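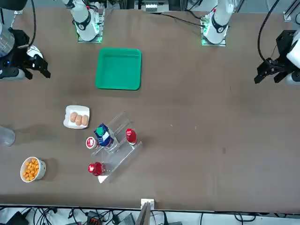
Breakfast Table Recordings, September

Welcome to the gallery of our September recordings. My name is Purificación Palacios and I am responsible for the collection of examples at Werberg. I write these pages for colleagues in the other rooms, who often ask me what we do all day with bread and drink cartons.

The task family is called Hayat. The operator guides the two arms by hand controls, the system saves the movements of all joints together with the camera views, and later the learning model is trained on them. We have 9 tasks in this family and 4 of them use the brown table.

Bread to the tray
The three rolls start on the white plate and must finish on the green tray. The right arm has the shorter way, so the operators usually choose it. We ask them to change the order in which the rolls are taken, because otherwise the model learns only one order.

Rolls are more difficult than boxes. They are smooth on top and the fingers slide if they close too high. Please do not delete an episode in which the first grip fails and the second one is good. Such episodes are useful for us.

Drinks on the clear rack
The carton, the two red bottles and the small cup with the red and white lid belong to this task. One red bottle lies on its side at the low end of the rack, and the instruction says to stand it up on the table. The rack is transparent, and for the depth estimate this is a known problem. We keep it in the set on purpose.

The bowl of orange snacks
The bowl is moved only as a whole. It is full up to the rim, so the speed limit is lower for this task. If a piece falls out, the operator marks the episode as "spill" and continues to the end.

The free side of the table
The right half is kept open as a place for putting things down. New operators like to place every object at the same point. We ask for a different point in each episode, also near to the left arm.

Notes for the Plostlow group: your copy of the label list is older than ours. The word "tray" now means only the green one, and "plate" only the white one. The next gallery will show the Pakivine tasks with folded cloth.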